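Setting up your digital edition of the Nutdale Review

Hi, Kwok-wai Hsieh here. I look after subscriptions at the magazine, and I wrote this part of the guide myself, so blame me if a step trips you up! You'll need your subscriber number (it's on the renewal letter, top right) and five minutes or so of peace.

Moving over from print

1. Open the Pratier reader app and tap Add a title. Type Nutdale and pick the Review, not Nutdale Homes, which is our sister magazine and mostly kitchens.

2. Enter your subscriber number without the dashes. If yours starts with 994, you came to us from the old Lestside Monthly list, so tick the Lestside box too or the app will tell you you don't exist. (I got a lot of mail over that one in January.)

3. Choose how many back issues to keep on your device. I keep 40, which is plenty for me, but the whole archive is 113 issues and you're welcome to all of it if you have the room.

Note: big downloads go much better on Wi-Fi. I tried the full archive on my phone plan once and I'm still a little sore about the bill.

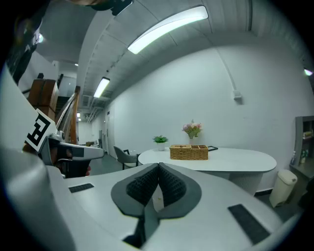
4. Turn on alerts. Go to Settings, then New Issue, and slide the switch over. I'd leave Daily Picks off for the first week, it's chatty, even by my standards.

5. Pick your columns. Butkienė's fashion page is on by default, and so are the letters. Everything else you add by tapping the little plus sign next to its name.

Caution: don't cancel your print subscription before step 2 goes through! The app checks your number against the print list, and once you're off it I have to add you back by hand. I will do it, but it can take me a couple of days when an issue is closing.

If the cover shows up blank, close the app and open it again. Still blank? Sign out, sign back in, and your saved issues will be right where you left them.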